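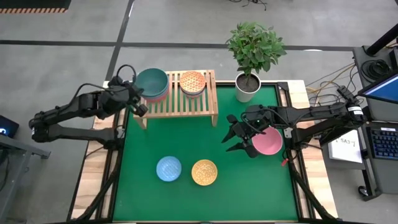

VISTASECK OPENS ITS FIRST SHOP FOR PEOPLE WHO WASH UP BY HAND

New Gisetstead store stocks bowls, plates, small dishes and the wooden racks to put them on. Doors open at 9 a.m. in November.

GISETSTEAD - Vistaseck, the tableware company that has spent its whole life selling through other people's shops, will open one of its own this November at 31 Hosoda Lane. The shop sells colored bowls and plates, small dishes for sauces and olives, and slatted wooden dish racks. It also sells dish towels, under protest from the founder, who believes in air.

The opening range runs to 347 pieces. Customers who have bought Vistaseck in the past will know most of them already, including the patterned plates, the dotted dishes and the plain bowls in colors that no two members of a family have ever agreed on.

"People kept writing to ask where our shop was," said Takeshi Tanabe, founder of Vistaseck. "We kept writing back to say we didn't have one. After a few years of this it seemed quicker to open a shop."

The building dates from 1798 and has been a chandler's, a seed merchant's and, for a short and unhappy period, a fondue restaurant. The floor slopes toward the street. Shelving was built on site to allow for this, and round items are kept at the back.

A RACK WITH VERY LITTLE TO SAY FOR ITSELF

The main new product is the Grorkach rack, a low bench of pale wood with parallel slats and short legs. It has no drawer, cutlery cup, drip tray or hook. Bowls go at one end and plates at the other, or they go wherever the person drying up has put them, which in the company's experience is the more common arrangement.

The rack was designed by Isamu Kuroda, who joined Vistaseck from a furniture workshop and was asked for something that could stay out on the counter when guests came over.

"Most dish racks are bought in a hurry and hidden in a hurry," Kuroda said. "I wanted one you could forget to put away. My own has been out for two years and I have stopped noticing it, so I suppose it works."

Kuroda's first version had taller legs and looked, in the words of a colleague, like a small pier. It is on display near the register and is not for sale, although offers have been made.

The slats are set wide enough for air to pass under a stacked bowl. Vistaseck suggests wiping the wood down at the end of the day and giving it a little food-safe oil when it starts to look tired. Racks should not go in the dishwasher. The company is aware that this will happen anyway and will sell replacement slats one at a time.

BOWLS SOLD ONE BY ONE

Nothing in the shop comes in a fixed set. Bowls, plates and small dishes are all sold singly, so a household that breaks one plate can replace one plate. Sets of four and six can be made up at the counter in any mix of colors, and staff have been trained not to comment.

Store manager Elango Chettiar expects the small dishes to be the busiest shelf. They hold soy sauce, salt, a tea bag, two earrings or the last of the peanuts, and the company takes no position on which is correct.

"I had a customer at our trial weekend who bought nine of them and said they were all for mustard," Chettiar said. "I wrapped them and wished her well."

Shoppers may bring a plate or bowl from home to check colors against the range. A table by the window has been set aside for this, with decent daylight until midafternoon. After that, everything looks slightly more orange than it is, and Chettiar would prefer you came back in the morning.

THE STACKING TABLE

Toward the rear of the shop is a long table where customers can try a rack out with real crockery before buying. Pieces can be stacked, leaned, nested and moved around for as long as anyone likes. Children are welcome if somebody is holding on to them.

Osamu Imai, who looks after the stockroom, will run a short session at the table each morning at 10:30 during the first month. He will cover how high to stack bowls of different sizes, how to store plates without scratching the pattern, and what to do with the one mug that fits nowhere. Sessions are free and last 20 minutes, or longer if the mug question gets going.

SECONDS SHELF

Pieces with small flaws in the glaze will be sold at half price from a shelf under the stairs. They are sound and safe to eat from. Some have a pinhole or a shaky dot in the pattern, and a few came out a color that the studio did not ask for and has not been able to repeat. Please mind your head on the stairs.

OPENING OFFER

The first 4000 customers to spend any amount will receive a small dish in a color of the shop's choosing. Swaps between customers are allowed on the sidewalk.

VISITING

Vistaseck Gisetstead, 31 Hosoda Lane. Open 9 a.m. to 5:30 p.m. There is one step at the front door and a level entrance through the courtyard at the side. Bicycles can be left in the courtyard.

Press inquiries, samples and review copies of the rack: Tetsuya Morikawa, press desk, Vistaseck. Review racks do not need to be returned. Review plates do.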